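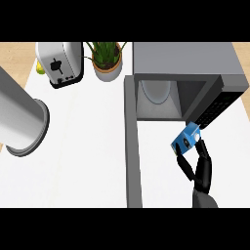
Toaster on a white counter.

Clamgate Park Season Pass FAQ
Updated 6 August 2018

When does the Treston Mine Train reopen?
October. The park has said October before, so keep your calendar in pencil.

Is the pass still worth $85?
It pays for itself on your fourth visit. By your fifth you will know the parking lot music by heart.

Which days are blocked out?
There are 16, and they're printed on the back of the pass in very small type. Most fall when you'd want to go.

Can I bring my own lunch?
Yes, to the picnic grove outside the gate. Inside, a pretzel will remind you why people pack sandwiches.

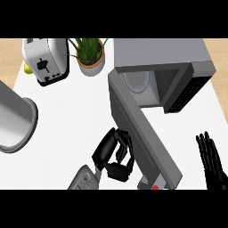 What happened to Pondovar Falls?
It closed for "seasonal refurbishment" two seasons ago. The sign is still up and looks great.

Who runs this page?
Shewit Wako, passholder. The park doesn't pay me, and after the parking answer I doubt it will start.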